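Gripper day on the Rovero cell

5 June 2021

Welcome to my page for the folding cell! I look after one machine, and one machine only, and people keep asking what I do in there all day. So I've started a gallery. It's going to grow as I remember to bring pictures back, and the notes are mostly the stuff I'd tell you if you were standing next to me with a coffee. The cell is called Rovero (the name was on the door before I got the job) and it picks up cloth by the corner, lifts it, and lays it out for folding. I do the fingers, the cables, the wrist camera and whatever squeaks.

Saturday is my favorite day for this, as the rest of the building at Prumorgate is quiet and I can run the arm slow for as long as I like. Waqas Hayat wrote the original setup sheet and I still work from it, coffee rings and all. It has 27 lines. Line 11 is the one everybody skips – check the fingertips at the closed position before you touch any of the force settings. I skipped it myself in October and spent two days chasing a grip problem that was a loose screw on the left finger. 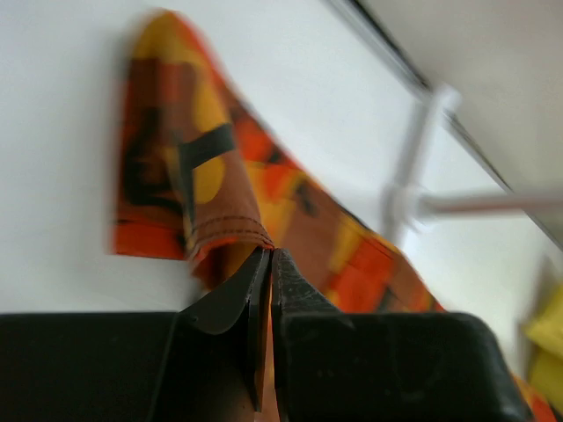

How often do the fingers need cleaning? I wipe them at the start of every shift with a dry lint-free cloth, and once a week they come off for a proper clean with a little alcohol.

Corner pinch with the printed cloth, seen from the wrist. I love this fabric for testing, all that orange and yellow and black! Look just above the fingertips and you'll find the stitching along the folded hem. A hem is thicker than the rest of the cloth, so I set my closing force on a hem first and then go back and try a plain edge.

A few more notes while I'm at it. The wrist camera mount gets two screws and a dab of thread locker, the blue kind, and please let it cure overnight. If you take the mount off, redo the camera calibration, even if it went back on "exactly where it was" (it didn't). I keep the finger opening at 86 percent for the approach. Wide open looks nice and wastes time on every single pick.

Spare fingertips live in the Gondal drawer, left side, in the little bags. If you use the last pair, write it on the board! I ended up paying for the last set on my own Amex and waiting forever to get it back.

Next on my list is the cable loop at the wrist – it rubs when the arm turns all the way over, and I want to try a longer sleeve on it. Pictures of that when it's done.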